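Watch Dials and Cases, Session 3: Provenance and the Auction Catalog

Bring your loupe and last week's handout. We start at the dial again, and we'll get through a whole catalog entry this time, which I've been looking forward to since May!

Our practice lot is the Brelau diver sold through Van der Linden. Estimate 3,000, hammer price 3,716. Those extra 716 came from a buyer who read the caseback properly, and I'd like all of you to be able to do the same by the end of the hour.

Reading order for any entry:
Reference and serial first, then the dial text, then the case, then the papers. Write down what the entry leaves out as you go. A missing line about polishing tells you plenty.

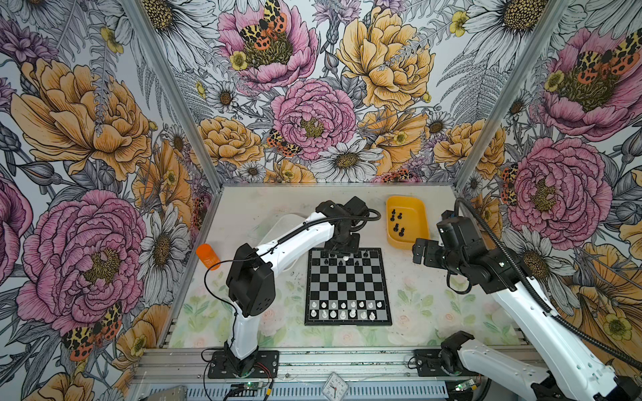

Gerrit Declercq wondered whether the papers shouldn't come first, as a buyer usually sees the box and certificate before opening anything. Fair point, and plenty of dealers work that way. I still put them last. Papers can be matched to the wrong watch – it happens all the time with service cards – and once you've seen a nice certificate you start forgiving things on the dial.

Terms you need for the quiz:
Tropical dial: a black dial that has turned brown with age.
Service dial: a later replacement fitted by the maker.
Redial: a dial repainted or reprinted, often by a third party.
Lume: the glowing material on hands and markers. Compare the color of the two.

Now, service dials. They're genuine parts, so an entry can call the watch "all original maker's parts" and be perfectly correct.

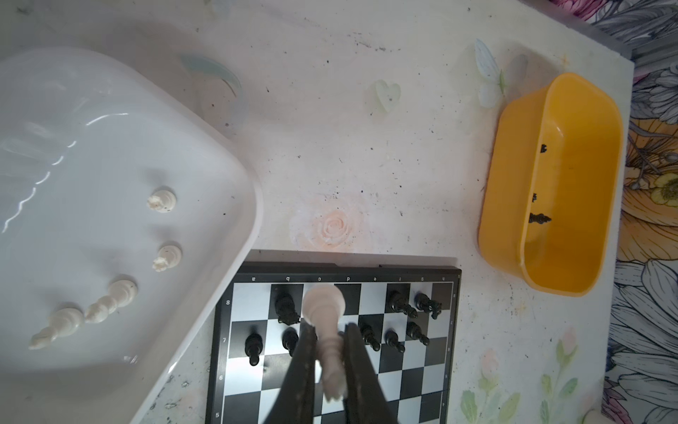

What it can't say is that the dial left the factory with that case. On the Brelau the difference came to 700 between two otherwise matching pieces, and Griet Brouwer's worksheet on the course page shows both entries side by side. Read them twice.

Decorated dials get their own half hour, and they're my favorite part of the whole course! Skultico made a small enamel series with flowers and insects, and the painters were wonderfully fussy about line. Look at how the pink peonies and spotted moths on the wallpaper are drawn, with fine black ink outlines around the flowers, and you have a good idea of what to hunt for under the loupe on a hand-painted piece. A line from a brush swells and thins. A printed line on a redial tends to stay the same width all the way round, and where it meets the minute track it may run straight over it.

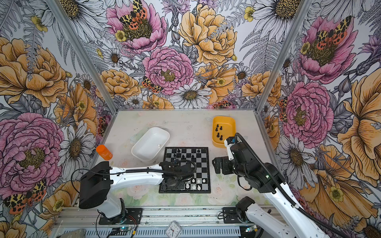
Case work is where we finish. Check the lugs for sharp edges and see if the bevels match on both sides. Heavy polishing rounds them off, and it also softens the numbers between the lugs. The wallpaper flowers make a handy comparison here too: the daisies and ferns stay readable because each shape keeps its outline, and engraving works the same way – lose the edge and you lose the letter. Jimgate cases are shallowly engraved to begin with, so be generous with those.

For next time: pick one lot from the Van der Linden catalog, write your own entry in the reading order given at the start, and swap with a partner. Jasper Segers and Nathalie Verhoeven have the spare loupes.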